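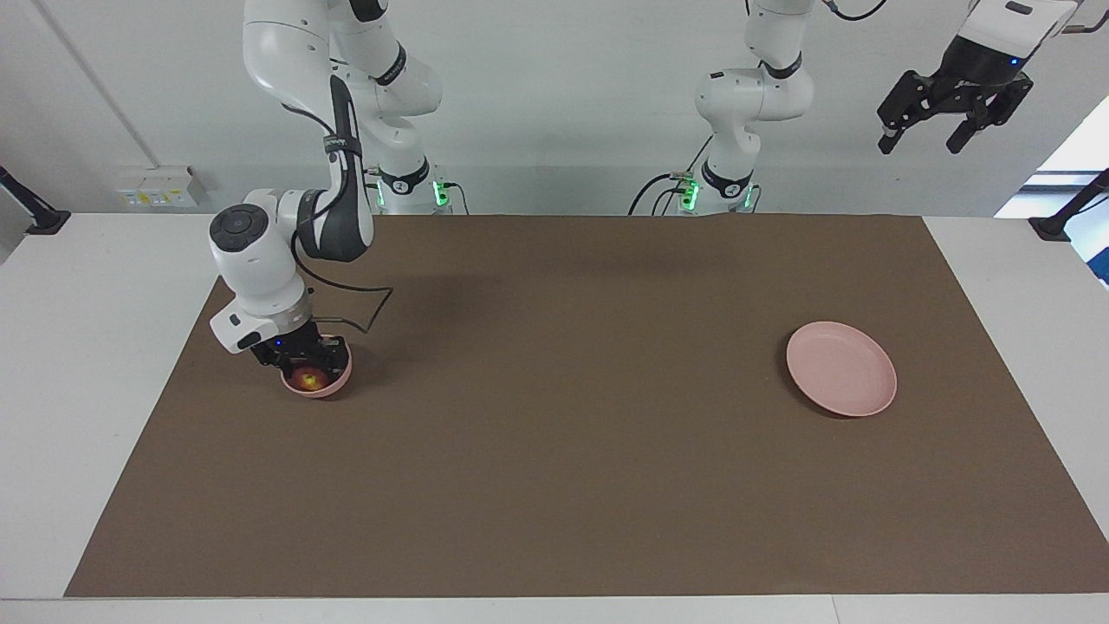 Two-Arm Workstations in Meal Assembly: Frequently Asked Questions for Staff

Last updated 10th June

The following answers respond to questions raised by employees at the Flundorley meal assembly centre since the workstation program was announced in April. They apply to all permanent, part-time and casual staff. Where an answer differs from advice given verbally by a supervisor, the answer on this page prevails.

What is being introduced?

Postedico is introducing two-arm robotic workstations on the tray assembly line at Flundorley. Each workstation has a pair of arms mounted at the back of a table, with a gripper on each arm, and is intended to handle bowls, plates and small portioned items. The first stage is limited to 2 workstations. Any extension beyond that number will be subject to a further round of consultation.

Which tasks will the workstations perform?

In the first stage, the workstations will practise and then perform a narrow group of tasks: lifting a bowl by its rim, moving an item from a bowl to a plate, and setting crockery down in a marked position. Practice is carried out on a covered table away from the line, using light crockery and small objects in place of food. No item handled during practice is served to a client.

Will any positions be made redundant?

No. Postedico has given a written undertaking that no permanent position at Flundorley will be made redundant as a result of the program. The 32 employees currently rostered to tray assembly will retain their classification and base hours. Some duties within those positions will change, and affected employees will receive a revised position description before the change takes effect.

How will my duties change?

Employees working beside a workstation will spend less time on repetitive placement and more time on checking, replenishment and dietary verification. Dietary verification remains a human responsibility in all circumstances. A workstation is not authorised to release a tray, and every tray must be checked and signed off by a trained employee.

I do not wish to work beside a robot. May I decline?

Employees may ask to remain on a manual line during the first stage. Requests should be made in writing to the shift supervisor and will be granted where rosters allow. A request of this kind will not be recorded on an employee's personnel file.

What training will be provided?

All tray assembly staff will complete the introductory module, delivered by Petkov during paid hours. Employees who wish to become station attendants will complete a further 40 hours of supervised practice. This includes guiding the arms through a task, recognising a poor grip, resetting the table between attempts, and stopping the arms. No prior technical experience is required.

Is there a pay adjustment for station attendants?

Yes. An attendant allowance is payable for every shift on which an employee is assigned to a workstation, including shifts on which the workstation is out of service. Rates are set out in the current allowances schedule, available from the payroll office.

What should I do if an arm drops or spills something?

Press the stop button and wait until both arms are stationary before reaching over the table. Clear the item, wipe the surface and record the event in the station log. Dropped items and failed grips are expected during the practice period. They are not treated as employee error, and attendants are encouraged to record all of them – including minor ones.

Do the lights on an arm mean it is safe to reach in?

No. Indicator lights should never be relied upon for this purpose. Follow the stop and isolation procedure on each occasion, even if the arm does not appear to be moving.

Will the program be used to measure my individual performance?

Station logs record completed and failed attempts by the workstation. They will not be used to set individual targets or in disciplinary matters. Logs are held by Flundel, the firm engaged to maintain the equipment, under an agreement that prevents their use for any other purpose.

When will the first stage be reviewed?

A review will commence once 300 trays have been assembled with workstation assistance and checked by staff. A summary of findings will be posted in the lunch room and on the staff portal.

Whom should I contact with a further question?

Questions may be directed to Emmanuel Makori, Workplace Change Coordinator, through the staff portal or by leaving a note at the administration desk. Employees may bring a support person or union delegate to any meeting concerning the program.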